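Grusik Table Goods
About us

Who we are

Grusik is a small company that sells tables, trays and simple storage for rooms where people work and also eat. Our customers are mostly offices, study rooms and workshops. We have one showroom, one storage room behind it, and a kitchen that is too small for all of us at the same time.

The company started with a tray. Siiri Vasiliauskas was working then in an office in Stirow, where the snack shelf was a cardboard box on top of the printer. Every evening the box was full of half-open bags, and every morning somebody was looking for the good ones. She brought a flat tray from home and put it on the table, and she made one rule: what stands in the tray is for everybody, what stands outside the tray belongs to a person. The rule was kept. After a few months two other departments asked where they could get the same tray, and she began to order them for other people. That was the beginning of Grusik.

Today there are 4 of us. We have 107 products in the catalog, and we do not plan to have many more. When we add a new one, we try to take an old one out.

What we believe about tables

A table in a shared room has a hard life. It is a desk in the morning, a lunch place at noon and a packing place in the afternoon. For this reason we prefer tops in pale wood tones. A light top with a quiet grain makes the room friendlier, and crumbs and rings from cups are easy to notice before they become old. We know that some customers like dark tops better, and we can order them, but in our own rooms we have chosen the light ones.
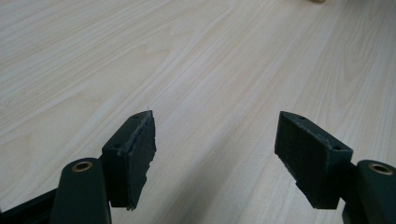
Siiri Vasiliauskas would like to add that a light table is only as nice as the cloth you wipe it with, and that she has seen more tops spoiled by strong cleaning spray than by coffee. Warm water, a little soap, then a dry cloth along the grain. She asks us to repeat this on every page of the website, and we have agreed to put it on this one.

The round hole for cables is something many customers ask about. In our work tables it sits near the back edge, so that the front of the table stays free for hands and plates. If you do not need it, we can send a cover. Please say it when you order, because the covers come from a different supplier and take longer.

How we choose a tray

Our trays are the part of the work we like most. We look for a low tray with straight lines that can be carried with one hand. It should have ridges, so a bag or a box does not slide so easily when you walk with it. It should be white or very light – you see at once if something has leaked.

Before a tray comes into the catalog we use it ourselves. We fill it with the things that our customers really keep on their tables: snack pouches, tea, sauce packets, pens, tape. We put them in and take them out many times. Stand-up pouches are a good test, as they are tall for their width and like to fall over. If a pouch can go in and come out without disturbing its neighbor, we are satisfied.

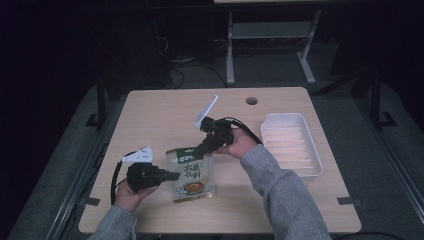 Snack pouch and white ridged tray on one of the light work tables.

We do not give points to the trays and there is no certificate. We talk about them at lunch. If one of us says no, we wait a month and try again, and sometimes the answer changes. Our best-selling model, the Witeck, was refused in February and accepted in spring, after we had understood that it should be used lengthwise and that we had been turning it wrong.

The snack table service

Besides the products we also offer help with arranging a shared table. This service has the name Abubakar, after the street where our first storage room was. Many people think it is a person and write polite letters to him. We answer these letters also.

The service is simple. You send us the size of your table and a list of what is kept on it. We send back a plan that says where the tray should stand, what goes inside and what should move to a cupboard. In most rooms we put the tray on the right side and leave the left side free for work. Left-handed teams often want the opposite, and they are right. Pouches go in with the printed side up if they are lying flat, so people can read what they are taking and do not need to lift every one.

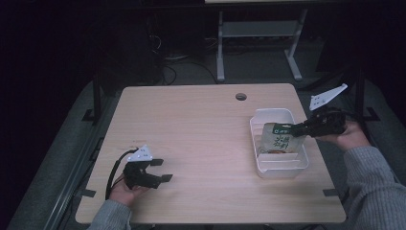
We also recommend choosing one moment in the day for tidying. In our showroom this is 3 in the afternoon. The person who has made the last tea brings everything back to the tray, wipes the top and looks if some bag is finished. It takes a very short time. If you leave it until evening, it will be left until morning.

Where our things go

Last year we sent out 2,957 parcels. The trays travel inside each other with paper between them, and the table tops travel flat with protected corners. Please check the corners while the driver is still with you. If there is damage, make a note on the delivery paper and write to us the same day. We will not ask you many questions.

We repair what can be repaired. Small scratches in a table top can often be made less visible, and we are happy to explain how by telephone. Legs, brackets and cable covers can be ordered one by one, also for tables that are not in the catalog anymore.

Visit us

The showroom is open in the afternoon. You may sit at the tables, carry the trays and bring your own bags and boxes to try them. Parking is behind the building, and the entrance is the gray door beside the bicycle stand. If the door is closed, please ring the lower bell – the upper one belongs to the dentist.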